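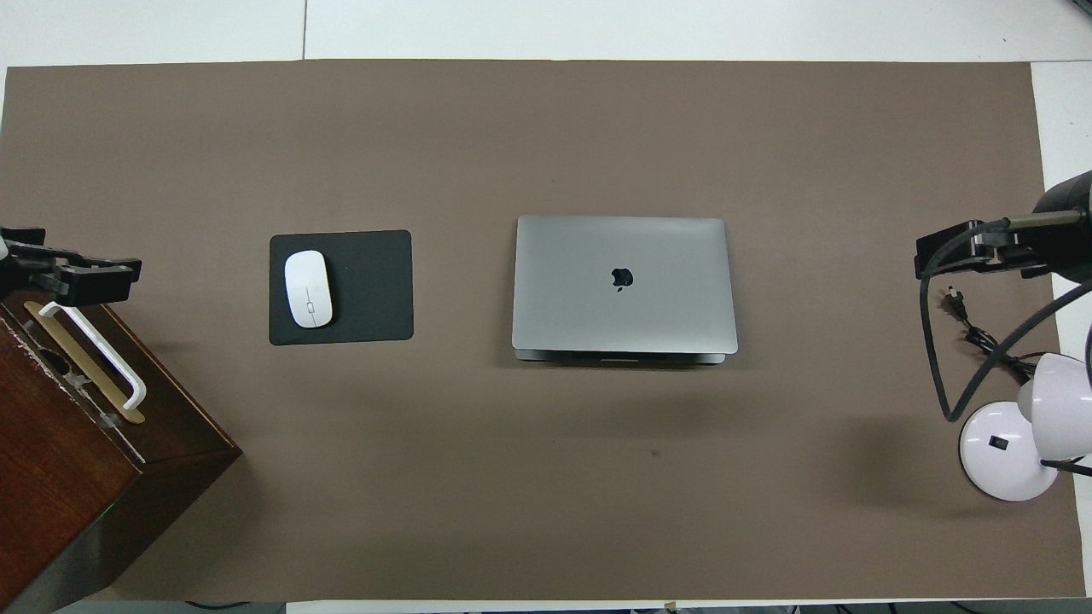

Two-arm workspace with laptop, mouse pad, wooden box and desk lamp, viewed from above.

Manual robot demonstration is a group of methods in which a person shows a robot a task, either by moving its arms directly or by steering them from a distance, so that a control program can later be fitted to the recorded movements. The first is usually called kinesthetic teaching and the second teleoperation. Both are promoted as a cheap alternative to conventional programming, a claim that depends heavily on what is counted as a cost.

Methods

In kinesthetic teaching the operator holds the arm and pushes it through the motion. It needs little extra equipment, but two arms are hard to guide at once, and the operator's own hands tend to block the cameras. Teleoperation avoids this by using hand controllers or a matching pair of leader arms. The operator gives up most of the sense of touch in exchange, and contact tasks such as lifting a lid or seating a plug are often slower and clumsier than the same job done by hand.

Desktop tasks

Office objects are a favourite subject. They are easy to get, come in familiar sizes and look good in a funding proposal. A laptop is harder than it looks: the lid is thin and the hinge resists unevenly, and the whole machine may slide if it is pushed from one side. Two-arm demonstrations are common for this reason.

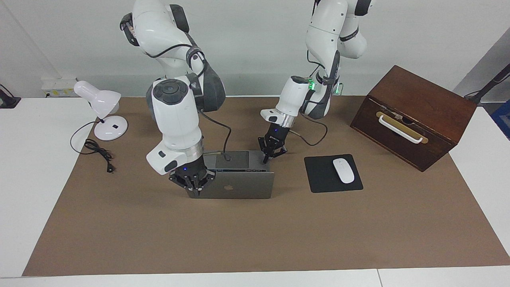

Two white arms at a partly open laptop, one gripper at the front of the lid and the other above a rear corner.

Layouts are often rearranged between recordings so that the program does not simply memorize positions. How well this works is disputed. Moving a lamp from one side of a table to the other is a modest sort of variety, and a program that copes with it may still fail on a different desk, or under a different ceiling light.

Reported results

The Flakach collection, last revised 4/22/25, lists 1816 demonstrations, of which 605 involve a hinged object. Its notes give no rule for what counted as a success. The Intarasuk trials reported over 571 usable recordings but did not say how many were thrown out, a common omission in this field.

Criticism

Critics point out that operator skill is rarely measured. Hesitations and bad habits are recorded along with everything else, and the program may copy them faithfully. Labour is also left out of most comparisons, although hours of paid demonstration can cost more than a competent programmer – at least for a fixed task that never changes.

See also

Bravico controller
Galent leader arm
Imitation learning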